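The patient education of Marti

There is a kettle at Merkton that never quite goes off the boil, and it was beside this kettle, one drizzly afternoon in May, that Svenja Fuchs told me why she had stopped teaching her robot whole jobs (and why, for a month or so, her colleagues thought she'd lost her mind).

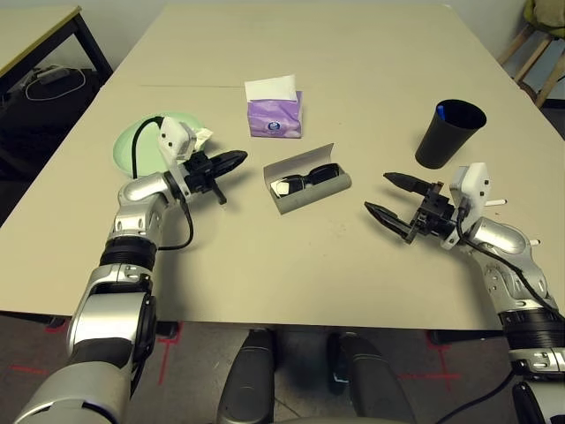 Marti's table at Merkton, with the sunglasses in their open case.

Her method, christened Joltomlow after a typing mistake, cuts a tidying-up job into short stretches and lets the robot practise joining them in any order. The team recorded 254 demonstrations, where the older recipe had called for 1,000, and then let Marti loose on tables it had never met.
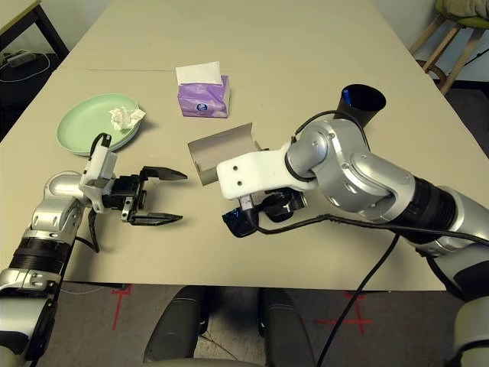

Both arms over the table, tissue box and plate behind.

Rahel Haslinger, who did most of the recording, remembers the early weeks fondly, though she admits the joins were dreadful! One arm would finish its stretch and the other would simply wait, like two polite people at a door.

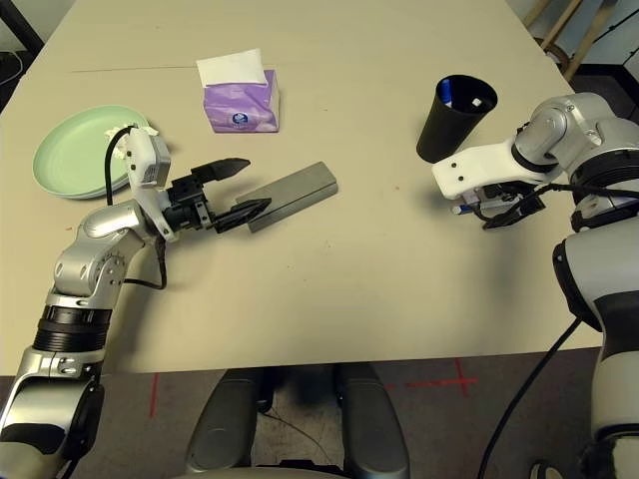
What the numbers say

With the joins practised separately, Marti finished up to 85 per cent of its jobs, and Fuchs is careful to add that these were small jobs on one table.

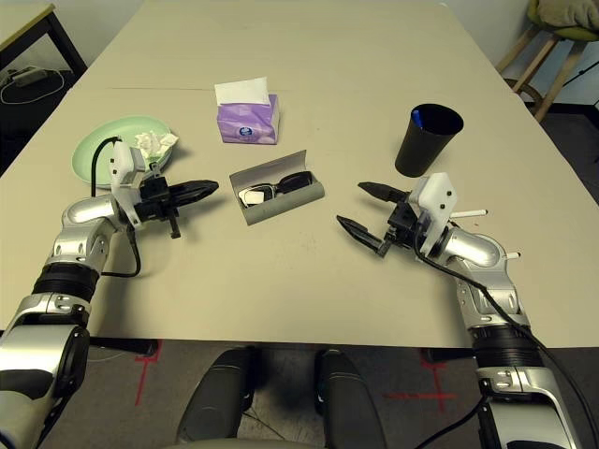

Delwyn Stubbs has spent two years trying to break things like this, and he is very good at it. His favourite trick is to change what comes first. A pair of glasses in an open case, a crumpled tissue on a plate, a pen standing in a cup: any of them might be the starting point, and he likes to pick the one Marti has seen least. He was still drawing up his next list when I went to find my coat.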